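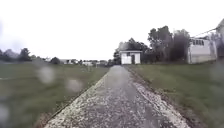

Posum maintainers
Outdoor chores group, Nikard, Drornport

Posum: path and yard chores, data card
Released Feb 1, 2019

Posum is a set of 461 short runs along paths and service lanes at the Kanaan site. We use it to ask a plain question: can a machine do the outside chores yet? The chores are edging grass, raking stray gravel back into place, and carrying a bin to a shed.

The short answer is partly. Following a straight path between mown fields is close to solved. Telling the worn grey strip from the loose pale gravel beside it is harder, and finding where the gravel stops and the lawn starts is harder still. Raking is not ready — a person still has to finish most of it.

Contents
184 runs labeled by hand for path, gravel, grass and building
Remaining runs unlabeled
About 600 meters of path in the longest run

Known limits
Most runs were made under gray skies. Blurred spots that look like water drops are left in and not masked. There is no night data and no snow. Stairs and gates are not covered.

Labels for shed doorways are rough and will be redone in version 11.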